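Seating the module

Memory is the first upgrade most people make and the part they are most likely to put in crooked. The cure is practice on something that is not a working computer.

By Nadja Lanz
September 14, 2022

A memory module is a simple thing to hold and an awkward thing to fit. It is long, thin and light, it has a row of gold contacts down one edge, and it goes into a slot only slightly wider than itself. The force needed is higher than most beginners expect. The usual result is a module pushed home at one end and left proud at the other, followed by a machine that will not start and an afternoon spent suspecting the power supply.

The repair bench at Hallmont has dealt with this by taking the computer out of the exercise. Trainees there begin on a practice board: a flat panel with slots and holders fixed to the face, set at a tilt. There is no power, no cooler in the way and no case to reach into. Once a part goes in cleanly on the panel, the trainee moves to a retired desktop, and from there to customer work.

Tanner, the shop that draws up the fixtures for Hallmont, prints them in grey plastic. The printed brackets do not copy a motherboard slot exactly. They copy the part of the job that goes wrong, which is lining up a long edge with a narrow opening and keeping it lined up while pressing. 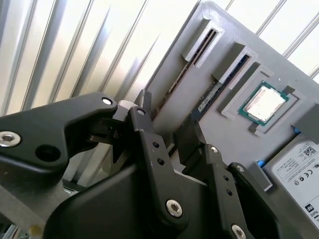
Memory modules in their slot brackets on the tilted practice board, with the processor holder at right of centre.

The tilt matters more than it looks. On a flat bench the operator leans over the slot and tends to push away from the body, which tips the module. On an angled panel the opening faces the hand. Tanner's first boards lay flat and were changed in January after a run of chipped bracket walls.

Modules are handled by the short ends or the long sides, never by the contacts. Skin oil on the gold is a minor fault on the day and a worse one after a year. Before insertion, find the notch in the contact edge and match it to the key in the slot. On a DDR4 desktop module the notch is off centre, so the part fits only one way round. A module that seems to need real violence is usually backwards.

Set one end in the channel, then the other, and check that the edge is parallel with the slot before any load goes on. Press at both ends together with the thumbs. On a real board the latches should close over the end notches by themselves. If one latch stays open, take the module out and start again. Pushing harder on the high end while the low end is already locked puts a twist through the circuit board.

The processor is a different kind of task. Desktop memory wants force, and the chip in most current sockets wants none. It is lowered square, with the corner mark matched to the mark on the socket, and left to sit under its own weight. A raised holder on a practice board teaches the lowering and the alignment. It cannot teach fear of bent pins, and Hallmont leaves that lesson for the retired desktops.

Wear is the running cost. Tanner rates a bracket for 3,000 insertions and Hallmont replaces them well before that, when the opening has loosened enough to forgive a bad approach. Practice modules last less well. Gold plating on an edge connector is thin, and a part that has been cycled 240 times on the panel should not go back into service. Hallmont marks such modules and keeps them in their own drawer.

Home builders can do nearly as well with a dead motherboard propped on a wedge. Jakgate and Skirero both sell non-working boards by the box. Choose one with undamaged latches on all the memory slots, and support the underside near the slots so that the board does not flex while you press.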